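FOR IMMEDIATE RELEASE

Lekcombe Home Test Group Questions "No-Care" Claims for Light Work Surfaces

Pale stone-look finishes and open trays sell well to families. The group says buyers should ask more before they pay.

LEKCOMBE, March 27, 2025 - The Lekcombe Home Test Group today published the results of Platero, a seven-week study of small drawing and writing corners in the home, and said it could not support most of what is promised for them in store displays.

The study looked at the things people put together when they want a place to draw, plan and leave notes: a light-colored surface, a small whiteboard, a handful of markers, a tray to put them in and somewhere to stack paper. The group collected reports from 132 households. It asked what they had bought, what they had been told, and how the corner looked once the first few weeks were over.

The group's main complaint is with the phrase "no-care surface." Sellers use it for beige and sand-colored finishes with a mottled pattern, on the theory that the pattern hides dirt. The group found that it hides some of it, in some light. Fine dust and marker crumbs disappeared well enough when seen from across the room. Anything brown and grainy did not, and a glossy patch next to a dull one caught the eye at once under a lamp. 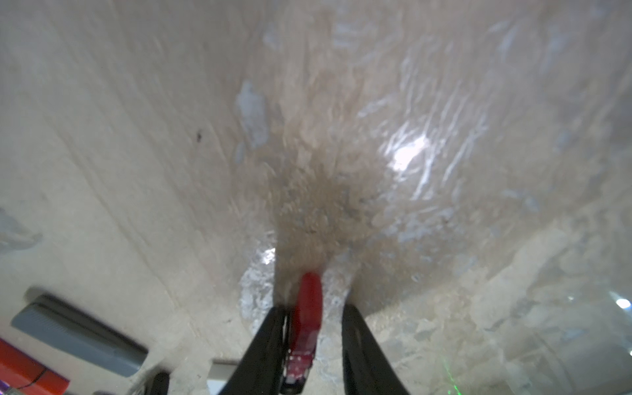
Hjalti Brynjólfsdóttir called the phrase meaningless, and said she had yet to meet a surface that needed no care, only surfaces whose owners had stopped looking. She added that she would happily change her mind if a maker put a cleaning schedule in writing and stood behind it.

Two suppliers were asked to explain the claim. Malirholm, which sells a sand-colored desk mat under the no-care label, sent back its product leaflet. The leaflet says the mat "resists everyday life." The group asked what that covered and was sent the leaflet again. Dramani, a maker of table coverings, said its own wording was under review and did not say when the review would end.

The households were less impressed than the leaflets. Of the 132, 54 said they cleaned their light surface more often than the darker one they had before. Several pointed out that this may only mean they could see the dirt better, and the group agrees that its figures can't settle the matter. It did not measure how dirty anything was. It asked people, and people remember cleaning they resent.

Trays and markers

The second part of the study dealt with trays. An open tray is often sold as a way to keep markers together, and the group wanted to know if it does. Households were asked to note, once a day, any marker that was outside its tray when no one was drawing. They sent in 554 such notes.

The group would be careful with that number. Some households own two markers and some own a drawerful, and a few admitted to filling in the sheet at the end of the week from memory. Still, the pattern in the notes is hard to miss. Markers were most often found a hand's width from the tray, on the same surface. A shallow open tray gives them a place to be, and it does very little to bring them back.

Tray size made less difference than expected. Larger trays held more markers and also collected caps, erasers and other small items, which made the one marker anybody wanted slower to find. The group saw no reason to pay extra for a tray with "smart sizing," a term it was unable to get defined.
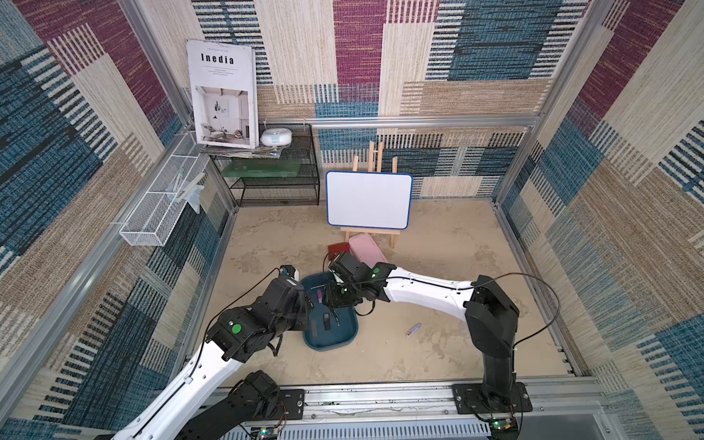 A whiteboard on an easel, a teal tray and two purple-toned markers, one in the tray and one out of it.

Whiteboards came out a little better. Most households that had a small board on an easel kept it, and liked that it could be moved. How much they wrote on it is another question. Many reported that the board stayed blank for days at a time, and that shopping lists went on paper as before. The group does not count this as a fault in the boards. It does object to packaging that says a board will "end paper clutter," a result no household reported.

Wire racks got the mildest remarks in the study. People put papers and magazines on the top level and left them there. When asked what was on the lower levels, a fair number had to go and check.

What the group suggests

Buyers who like a pale surface should go ahead and buy one, the group said, and should rub a little coffee grounds and some marker ink on a sample first. Stores that won't hand over a sample should be asked why. For trays, the group suggests using a dish already in the house for a week before spending anything.

The group will repeat the surface questions with a smaller set of households, this time with a written cleaning log. Malirholm and Dramani have both been invited to comment on the full report. Neither had done so when this release was prepared.

The full Platero report, including the question sheets and the sellers' replies as received, is available in print on request from the Lekcombe Home Test Group.

###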